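Stop hanging traps and calling it a survey

July 17, 2023

Quick one today because I have a backlog of vials and about an hour. But it's been bugging me since June and I want it out of my system.

Pheromone traps are great. I've used them for most of my working life. Put out the right lure and the males come in from places you would never think to look. What they are not is a headcount. And yet every season I get reports on my desk that treat them like one. Moths per trap per night, straight into a table, straight into a spray decision.

The one that set me off was from an orchard group using Jeltetti lures. 3,137 males over the season. Big bold number on page one. Then a paragraph about "population pressure" and a recommendation to treat. No larval counts. No egg checks. Nothing on leaf damage at all. I read it twice looking for the appendix. There isn't one.

So what does 3,137 mean? Could mean a lot of moths. Could mean a lure that pulls from the woodlot across the road. Could mean warm nights and a light wind for two weeks. Males fly, that's their whole job, and a male in a sticky trap tells you he smelled something and went to it. It doesn't tell you where he grew up or whether a single female laid an egg on your trees.

Hannelore Petersen and I have argued about this for years. Her view is that a bad number collected the same way every year is still worth having, you get a trend. Fair. I'll give her that. But the same way every year is doing a lot of work there. Most growers I know switched from Dorkska to Jeltetti when the price went up, and some put the old septa in the same traps to use them up. Different load, different release rate, maybe a different blend. That's not a trend, its two surveys stapled together.

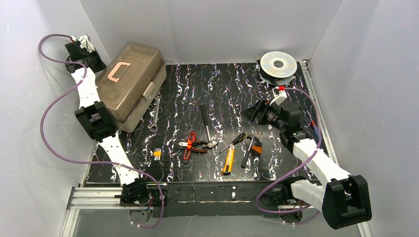
And then the blend problem. Everybody wants a single compound because it's cheap to make. Fine, sometimes one is enough. Plenty of species need two or three in the right ratio, and if the minor component is off you catch fewer of yours and more of somebody else's. I have pulled traps where a good third of the catch was a lookalike. Small brown moths, scales rubbed off, glue all over. You need to check genitalia under a scope and people don't want to, I get it, it's slow and it's sticky and your eyes hurt. But then don't print the species name at the top of the colunm.

Mirror images too. If a compound comes in left and right hand forms, the moth may care very much, and a cheap racemic mix may work fine or may shut the catch right down. Depends on the species. Ask your supplier which one you're buying. When I asked ours the answer took 20 days and was a brochure.

What I'd like to see. Beat sampling alongside the traps, even a little of it. We did 68 trees last year in the Hsiao block, two people, one long morning, and learned more about what was eating the leaves than the traps had told us in two months. Trap catch was high, larvae were close to nil. Nobody sprayed. Leaves were fine in the fall.

Also write down the lure lot. Write down the day you changed it. Trap height, and what's growing upwind. The Prasasine project has a form for this, one page, kind of ugly, works OK.

I know the money argument. A trap line costs around 300 dollars and a person with a beating sheet costs more than that pretty fast. But a spray you didn't need costs too, and it takes out the little wasps that were doing the job for free, and then next year you really do have a problem.

Keep the traps. Use them for timing - first flight, peak flight, when to go out and look. They're very good at that. Then go out and look.

Comments are open, I'll get to them after the vials are done.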